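Opinion | Home Automation

Chores are harder than demos

Vular quotes a success rate of 90 per cent for its household hand, over 3,918 trials. I have no reason to doubt the number. My objection is to the unit. A trial is one grasp or one press, and a chore is a chain of them. At 90 per cent a step, a job of 20 steps finishes 12 times in 100.

Contact is the weak point. A fingertip on a wall fitting has to find the face, load it squarely and stop.

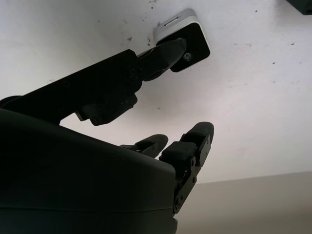 Black multi-fingered hands, plates and small screws throughout.

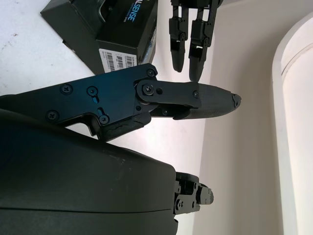 Pads are consumables, and any costing that leaves them out is wrong. Plorau allows for 700 hours between changes, which seems generous for kitchen work. Until suppliers publish figures for whole chores, with wear included, I would not plan a household around one of these.

Comments

mopbucket: Your sum assumes no retries. Allow one per step and it looks far better.

T_rail: Retries are fine until the thing is a full glass.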